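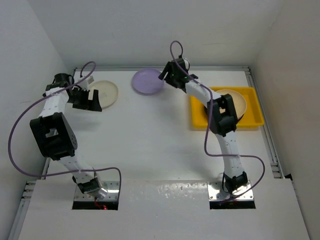

What has the club done with the second half of the grant?

Most of it went into practice time on the two-arm cell and the parts that keep it running. The team can now run the dish-sorting task from start to finish, but not yet at the level we promised in the application.

This report covers the Gimwood Robotics Club's work from November to the end of the term. It is addressed to the Plarnutus Fund, which awarded the club 2,000 dollars for students to build and train a table-clearing system. The first report covered purchasing and assembly and is not repeated here.

Task and method

The task is to pick up dishes from a white tabletop and place them in a yellow tray. Students drive the arms by hand through a pair of controllers and record each run. The recordings are then used to train a model that moves the arms without a driver. The software that handles both steps is called Norby and was written by last year's seniors. This year's group rewrote the recording part so that a bad run can be thrown out right away. Before the change, a student had to go back through the files after practice and find it.

We set a target of 890 usable runs. The club reached it two weeks after the date in our plan. The delay came from a worn gripper finger on the right arm and from a stretch when the room was closed for floor work.

Results so far

Single dishes are the easy part. When a plate has clear space on every side, the trained model picks it up on the first try in most runs. Crowded layouts are harder. If two plates touch, the gripper tends to push one of them along the table, and the arm then closes in the wrong spot.
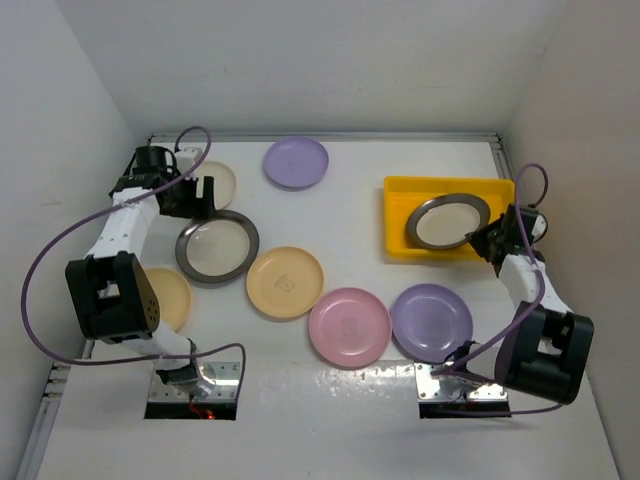
The students tried two ways to fix this. The first was to record more crowded layouts, with plates of different colors set close together. The second was to let one arm wait while the other worked, so they would not both reach for the same area. Recording more layouts helped. Making one arm wait helped less than expected and slowed every run down, so it was dropped after a few sessions.

Placing in the tray is the other weak point. The model often lets go too early and a plate ends up resting at an angle. The rules of the Surdu Challenge, which we plan to enter in the spring, say that a dish must lie flat to score. A group of younger students is working on this now and has started a separate set of recordings that covers only the last part of the motion.

Participation

The club has 11 members, up from seven last year. Practice is on Saturday mornings and one day after school. Everyone has driven the arms and everyone has trained at least one model, which was a condition of the grant. Attendance dropped during exams and came back afterward.

Spending

The remaining money was spent on gripper fingers, cables, plates and a storage drive. We did not buy the second computer listed in the application. The school lent us one, and with the Fund's approval that amount was moved to the contest entry fee and travel.

Plans for next term

Finish the tray recordings and retrain. Run 10 full trials in a row with no one touching the controls and report every result, including the failed ones. Write a short setup guide so that next year's members can calibrate both arms without help. The final report will include the guide and the contest score sheet.

This site uses cookies to remember your settings. By continuing to browse you accept our cookie policy.

3 comments

gimwood_parent
Thanks for posting the whole report. Is practice still on during the break?

Club advisor
No practice during the break. We start again the first Saturday of the new term.

rjt
We had the same early release problem with our arms. Adding a short pause before the gripper opens got rid of a lot of it. Might be worth a try before you retrain.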